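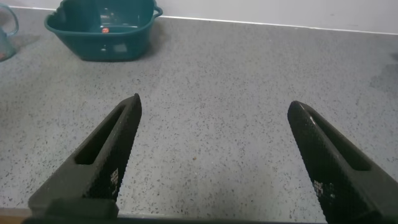
Tanabe Counter Arm
Kitchen and prep room helper, single arm, two-finger gripper

The Counter Arm is made for the small, repeated jobs that fill up a shift in a staff kitchen, a bakery back room or a school cafeteria: moving tubs to the sink, setting out pitchers, clearing a work surface between batches. It works at normal counter height, on the counter you already have, and it is a real pleasure to have around once people get used to it!

What it does well

Plastic tubs, jugs with handles, lidded boxes and most mugs are easy work for it. It picks by the rim or by the handle, whichever you show it during setup, and it sets things down gently enough that our test kitchen in Omalberg stopped hearing it by the second week. Wet plastic used to be the weak spot. The textured finger pads fixed most of that, and they come off with one screw when they need a proper scrub.

It also waits. If someone reaches across the counter the arm stops where it is and picks up again when the space is clear, with no button to press and no alarm going off. Cooks told us early on that they would put up with a slow machine sooner than a bossy one, so we tuned it that way.

What it doesn't do

Knives, hot pans, open flames and anything made of thin glass. Please keep it away from fryers. It won't decide for itself that a counter is dirty, either. You give it a routine (clear everything to the left, bring the tub back, stop) and it follows the routine.

In daily use: Skondale

The lunch kitchen at Skondale serves 412 meals on a full day, and the arm has been on the clearing counter there through the winter. Renji Kuroda runs the afternoon shift and was the one who wrote the first routines, on paper, with arrows, before anybody had unpacked the box. His crew used to trade off the clearing spot every half hour because of the twisting and lifting. Now one person loads the arm's side and keeps an eye on it while plating desserts, and the half-hour swaps are gone.

"I figured we'd lose a pair of hands and get a gadget," Renji told us. "We kept all the hands. They're up front where people can see them, and the new folks learn the serving line in their first week."

No jobs were cut. The hours moved to serving and prep, and the crew asked for the arm's schedule to be posted next to their own, which we liked so much that a printable shift card now ships with every unit. Two things the crew would change: the start chime is too cheerful at six in the morning (you can turn it off, under Sounds), and the cable should leave from the back. It does on units shipped from February on.

Teaching it a routine

Hold the wrist, press the gray button and walk the arm through the job by hand. Let go at each stopping point. Most people have a working routine before their coffee gets cold, and fixing a bad one is just as quick: play it back at low speed, stop where it goes wrong, and move the arm to where you wanted it. The arm stores 36 routines. Names can be anything, and we have seen some great ones.

The Sestatis planner, included, lets you put routines on a weekly calendar and lock them during deliveries.

Details

Mounting: clamp or bolt-down plate, both in the box
Power: standard wall outlet
Routines stored: 36
Finger pads: textured, removable, sold in pairs
Cleaning: mild soap and a damp cloth; pads may go in the dishwasher
Planner: Sestatis, one site license
Training: one visit, up to 9 staff
Part number: 208

Spare pads, the longer clamp and the rear cable kit for older units can be ordered from the Omalberg office. If you're replacing pads, swap both sides together. A worn pad facing a new one makes the grip pull to one side, and tubs end up crooked on the counter.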